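**Flokero publica su guía de buenas prácticas para pinzas de mano en casas particulares**

*10 de septiembre de 2022*

¡Por fin puedo contarlo! Me llamo Nadiia Hrytsenko, coordino el grupo de normas de Flokero y llevo desde marzo peleándome con un documento de 60 páginas que hoy ya puede descargar cualquiera – gratis y sin registro. 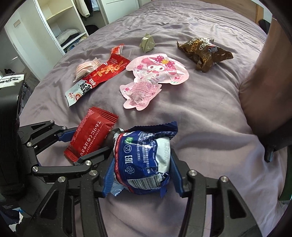
La regla que más discutimos fue la de los envoltorios. Con Vitelwood acordamos que todo objeto se anote por su forma y su material, y que la marca vaya en un campo aparte. Un envoltorio azul y blanco arrugado, con texto en cirílico y el sello EAC, se registra igual que otro con letras chinas (y sí, en una misma cama pueden juntarse los dos, más uno en japonés). Sandra Tindall, de Kershaw, quería 40 categorías; nos quedamos con bastantes menos y creo que salimos ganando.

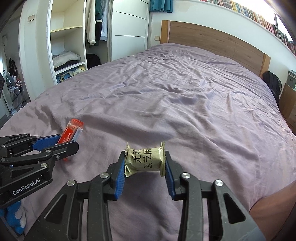 *Dos pinzas sobre la misma cama; la del centro sujeta un caramelo de sésamo negro sin azúcar por los extremos retorcidos.*

También hay un capítulo sobre el trabajo con dos pinzas a la vez: quién cede el paso, cuánta distancia se guarda y cuándo se para. ¡Es mi favorito! La guía pide además permiso por escrito de quien vive en la casa, habitación por habitación.

Hemos impreso 500 ejemplares para talleres y escuelas. Se piden a la oficina de prensa de Flokero, y los comentarios para la segunda edición me llegan directamente a mí.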